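Workshop Tips: Getting Your Arm Software to Behave Around Dishes

By Marlene Nguyen
Print this page | E-mail to a friend
273 shares | 70 comments

Most of the mail I get blames the motors. It is nearly always the software, and the software is nearly always doing what somebody told it to do late in the evening.

Tape a grid before you open the calibration tool. Blue painter's tape peels up without a fight. It doesn't have to be straight – mine never is – but enter the crossings as you measured them, wobble included.

Name your coordinate frames like a grown-up. "table" is a name. "table_new_final2" is a cry for help, and the planner will pick the wrong one.

Teach the detector one dish at a time. Pale trays with a drawing on them are good starters, as the print tells you which way around the thing is. Save 200 shots and throw out the blurry one you're fond of.

Wire racks are where planners go to sulk. Give the rack a plain box as its collision shape and let the arm come in from above. Modeling every wire cost me most of November.

Tape and tray, near and far: 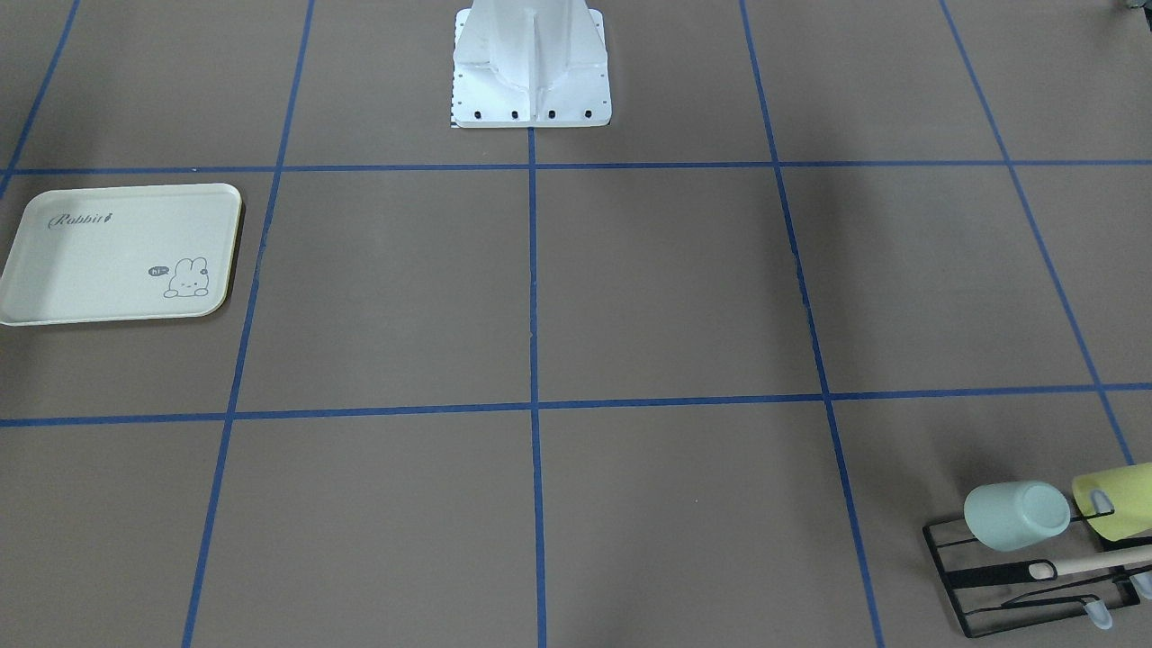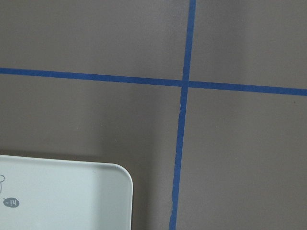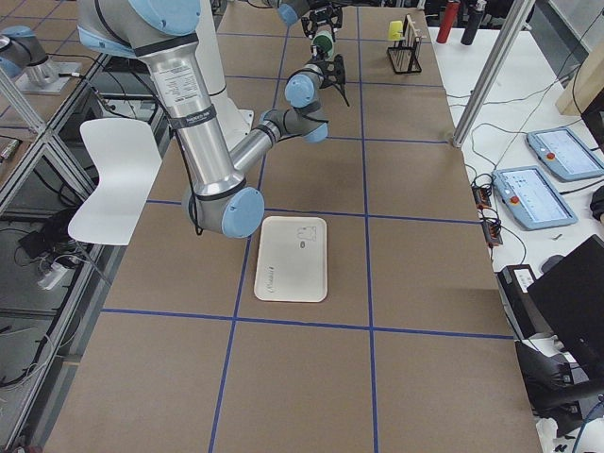 Cap the speed in the config file as well as on the pendant. Tanko Onyeka wrote in to say he trusts the pendant alone. Tanko has also asked me where to buy replacement cups.

Log everything, with timestamps, and write the version of the planner at the top. Then change one setting and run it again before you touch the next.

Print this page | E-mail to a friend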